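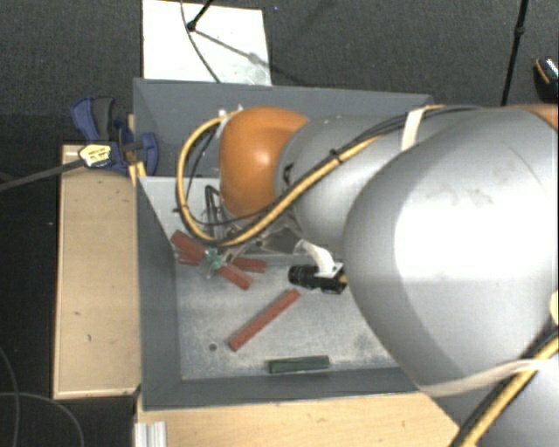

**Figure 3.** Reddish-brown blocks in the gray bin. Two lie crossed, one over the other, and a third lies apart.

### 4.2 How the blocks settle

We sorted the resting positions of the blocks into three groups: lone, touching and crossed. A lone block has the bin floor under its whole length. Touching blocks share an edge or an end but both stay flat. In a crossed pair, the upper block rests on the lower one and hides part of it. Figure 3 has a crossed pair and a lone block, and the middle of the lower block in the pair is covered.

The Plundimbridge set was poured from a height of 400 mm, always by the same person (Cathal Ó Dálaigh), and the bin was left alone for 15 seconds before the positions were written down. Of 1000 pours, 111 ended with at least one crossed pair. The rest held lone or touching blocks only. Stacks of three were left out of the count and are treated in Section 4.4.

Block shape matters more than we first assumed. Long, slim blocks cross more often than short ones, and the angle between the two is often small, so that the pair makes a narrow X and the lower block shows only at its ends. These narrow crossings gave the most trouble in labeling. Nuala Sheehan marked the full set a second time in April without seeing the first labels, and most of the disagreements were narrow crossings that one of us had entered as touching.

Color was of little help. All blocks in the Tully batch have the same finish, and where two overlap the line between them can be faint — especially under the side lamp. We therefore labeled from the ends of the blocks inward, as in Stinaritz, and entered a pair as crossed only when both ends of the lower block could be found.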